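Zanico two-arm table kit: a review for anyone with a budget to defend

I've had the Zanico kit for a full semester now, and I still get a little grin when both arms wake up! My colleague Şükran Eren at Wotport talked me into the pair – one arm would have saved us 2000 dollars, and I'm so glad I listened. 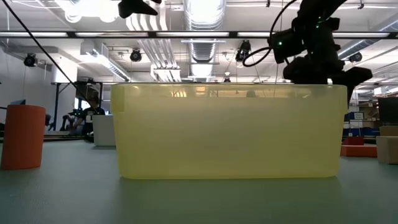 Where I'd plan better is the small stuff. I set aside 400 for cables, power strips, bins and blocks and spent 456, mostly because I forgot extra power (go ahead and double whatever you have in mind). Floor space too: the arms reach out past the table on both sides, so measure the room with them attached.

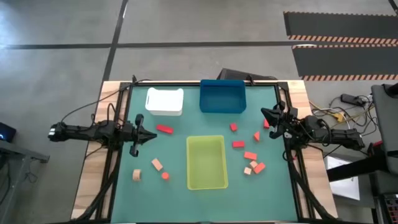
The frame from Hastden is a joy. It went together in an afternoon, and moving a mount is a two-minute job with one hex key. Keep 1000 back for spare gripper fingers and a second set of cables, and order those in September before everybody else does.

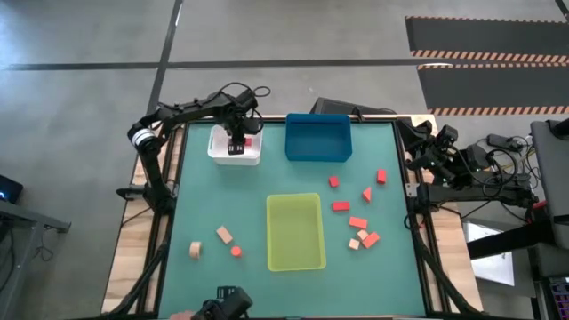 Sorting blocks at the table, left gripper down in the white bin.

Would I buy it again? Yes, and I've already asked Dağdelen for a quote on a second table.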